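An Afternoon at the Tarkdale Open Day, Mostly Spent on Groceries
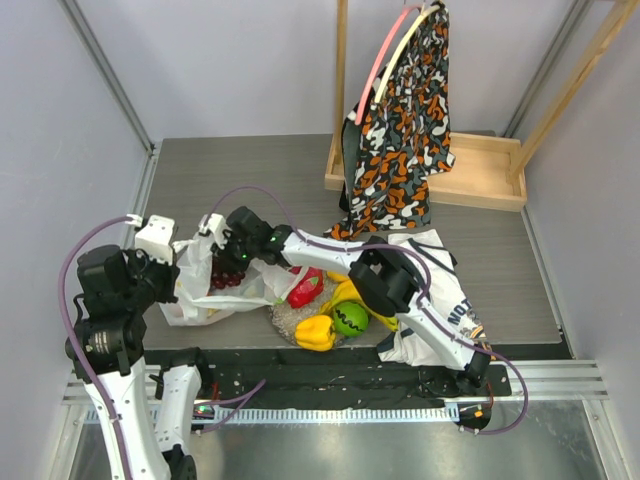 Grapes and their bag, with the rest of the produce on and around the round plate.

I had promised myself I would go to the Stirside plant this year, where they let you wear the boots, but the shuttle to Stirside had a line out to the road and the shuttle to Tarkdale had a driver reading a paperback. So Tarkdale it was, on May 10, 2019, along with 600 other people who had evidently made the same calculation.

The building used to be a seed warehouse and still has the loading doors. You get a paper wristband, a map that leaves out the restrooms, and a tote bag from Hadgu, who make shelving and would like you to know it. Mine contained a pencil and a smaller tote bag.

The upstairs hall was given over to what the map called Household Matters. I expected ten minutes of it and stayed for 90, partly for the chairs. Angelica Ocampo was giving the talk on unpacking and storing produce, and she has strong views. Grapes, she told us, should stay unwashed until you want to eat them, and she looked at the front row as if she knew what was in their refrigerators. She knew what was in mine.

The fruit was the dark red kind of grape, a proper bunch, in one of those thin white bags you can nearly see through. I have been opening such bags in supermarkets for thirty years -- licking a thumb, rubbing the wrong end, moving on to potatoes -- and it was some comfort to see how crinkled this one was. The tabletop was gray with a wood grain, and the plate was a speckled gray-brown that my sister would call stoneware and charge you for.

A man behind me asked whether a plate was better than a bowl. It got the longest answer of the day. Plates win, in short, because you can see what is going soft. Bowls are where lemons go to be forgotten.

Downstairs, Kiros Shiferaw ran the tour of the old sorting floor at a pace I would describe as military. The original scale is still there, good for 2,000 pounds and now chained off after something that happened in January. He would not say what. The Fliller room next door had a display on jar lids, which I can report is thorough.

Lunch was a cheese roll and an apple from a crate by the door. Parking is free if you come before ten. The Stirside shuttle still had a line when I left.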